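Two-arm bench build: setup tips from the Skelmont shop

Posted 2023-06-02 by Osamu Imai
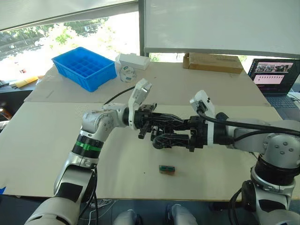 Grippers meeting mid-table, small part on the cardboard under them.

Quick notes before I forget them. Written between jobs so excuse the typing. Mostly for whoever is next on the bench.

Table top
Cardboard. Big flat sheets, lapped over each other. Bare tabletop is slick and small parts skate off when a finger clips them. Cardboard grips a little and gives a little. Free from any appliance store. Tape the sheets underneath where you can, tape on top gets snagged. Press the laps down flat before you start or a finger will catch the step. Swap a sheet when it gets chewed up.

Keep the middle clear
One part in the work area. Everything else to the back edge. Boxes, tray, tape, all of it back. If you need a second part, put the first one away.

Cables
Longest headache of the build. Leave slack at the wrist, more than looks tidy. Move the arm by hand through its full reach, power off, before you tie anything down. First time I tied at the elbow with it folded, then straightened it and popped a connector. Now I tie with the arm streched out all the way. Hook-and-loop strips, no zip ties till you're sure. Check the stuff under the arms too, that's where it knots up.

Screws
Dab of removable threadlocker on the joint screws. They walk out otherwise. I went over the lot again after 47 hours of running and found two I could turn with my fingers. Use the right size driver, the heads are small and strip fast. Ask me how many I drilled out. No don't.

Getting the arms to meet
Slow. Slowest speed you've got. Bring one in and park it, then bring the other to it. If both are moving at once you can't tell which one is off. Fingers will touch sooner or later, so keep grip force low until the positions are good. Hand near the stop switch, not resting on the bench between the arms!! Lopes has the scar.

Small parts
Divided plastic tray from the hardware aisle, the kind for beads or fishing stuff. One kind of part per square. Label the lid as well as the squares. Circuit boards and connectors: hold by the edges, and don't squeeze on pins. Practice on a dead board first. We keep a jar of dead ones by the Mistent shelf, help yourself, put them back.

Light
Window is nice but the wrist cameras hate it once the sun gets round. Pull the shade to the same spot every time. I put a pencil mark on the wall. Anything you tuned in the morning will look off by afternoon if the shade moved.

Laptop
Off to the side, out of reach of the arm at full swing. Measure that swing, mine is 660 mm and I was sure it was less. Lead coming off the outside edge so it can't get dragged across the bench. Save settings before every change, name the file someting you'll recognize in October.

Wiping down
Dry brush, then a barely damp rag on the white parts. No spray near the joints. Brush the cardboard too, crumbs of plastic get in the fingers.

Still to do: better clamp for the left base, spare finger pads (Jesden order not in yet), cover for the whole thing when the saw is running. Sawdust gets everywhere.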